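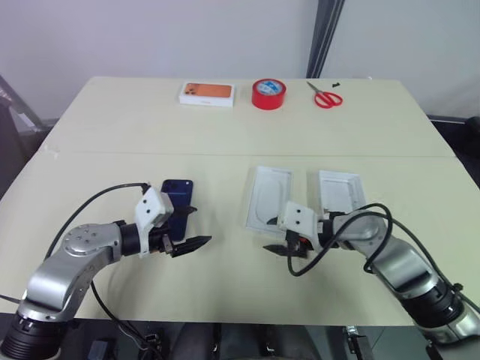

Endine 346 Bench Scale for Parcel and Satchel Weighing

Supplied by Flerncombe, Titville. Stock code 346. Indicator and platform supplied as a pair.

The Endine 346 is a low-profile bench scale for dispatch counters, stockrooms and small packing areas. It consists of a flat weighing platform and a separate indicator joined by a coiled cable. The indicator can stand on the bench, hang on a wall bracket or be fixed to the optional column. The platform is available with a smooth stainless cover (standard) or a ribbed rubber cover for padded satchels.

The load cell is made by Baumgartner and is the same part fitted to the earlier column-mount model. Existing owners can move their wall bracket and power supply across without modification. The older indicator will not read the new platform.

Specifications

Configuration: platform with remote indicator
Load cell: single point, aluminium
Internal resolution: 4,000 divisions
Units: grams, kilograms
Tare: full range, subtractive
Stored tares: 11
Display: backlit LCD, grey on white
Feet: four, threaded, with locking nuts
Level indicator: bubble, front left corner
Power: mains adaptor, Australian plug, supplied
Data output: serial and USB
Platform cover: stainless steel or ribbed rubber

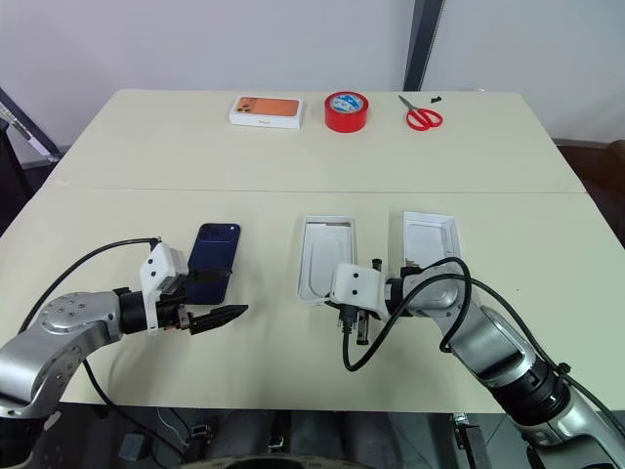 Siting and levelling

Place the platform on a rigid surface away from air-conditioning outlets and doorways. A bench that flexes when leaned on will cause the reading to drift and the stable lamp to go out. Do not bridge a join between two bench tops unless both are fixed to the same frame. All four feet should stand on one panel.

Turn each foot until the bubble sits inside the ring, then run the locking nuts up hard against the base. Recheck after the first week of use, and after any move. Allow the indicator to warm up before calibrating. Where the scale is left on overnight, no further warm-up is required.

Tare and repeat weighing

Press TARE with the empty container on the platform. The display returns to zero and the net lamp comes on. To store the value, hold TARE until the memory number flashes, select a position with the arrow keys and press ENTER. Stored tares are retained when the power is off. They are cleared by a factory reset, so write them down first.

A tare value is subtracted from the capacity of the scale. It does not extend it.

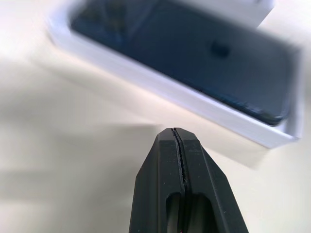
Dimensional weight is calculated by the indicator from three keyed measurements and a divisor set in the menu. Enter length, width and height in centimetres, in any order, and the display alternates between actual and dimensional weight until the item is removed. Measure at the widest point of each side. A rectangular box like the white one in the photograph needs only the three outside measurements, taken with the lid closed. Tubes and soft satchels should be keyed as the smallest rectangular shape that would contain them, including any bulge. Set the divisor to match your carrier's current rate card. The factory setting is a placeholder and must be changed before the figure is used for charging.

Calibration

Calibration requires one test weight, ordered separately. From the menu select CAL, clear the platform, press ENTER, then centre the weight when prompted. The sequence stops with Err 4 if the platform is disturbed. The scale ships calibrated at Titville, and customers at a markedly different altitude or latitude should repeat the procedure on installation.

The standard version is not verified for trade use. Where goods are sold by weight, or freight is charged to a customer on the reading, order the trade version and arrange verification through a licensed servicing firm. The two versions look alike. The trade version has a sealing point under the cover plate.

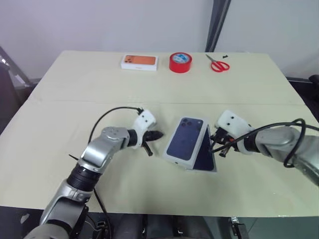

Data connection

Over USB the indicator appears as a keyboard and types the stable weight into the active field when PRINT is pressed. Over serial it sends a continuous string or replies to a single-character request. The string format is set out in the technical note by Thaddäus Eberhard, packed with the scale and also available on request.

Parts and accessories

346-B: wall bracket, zinc plated
346-C: indicator column, fits rear edge of platform
346-R: ribbed rubber cover
346-F: foot and locking nut, each
346-L: coiled cable, replacement
346-T: carton label roll, 100 labels

Ordering and service

Standard units are dispatched from Titville. Trade versions are built to order, with the next batch due in September. Repairs are booked in on Wednesday each week; remove the cover and lock the transit screw before sending the platform. For cable lengths, outdoor enclosures or legacy column-mount parts, contact Caradog Pugh in the Flerncombe service department and quote the serial number from the underside of the indicator.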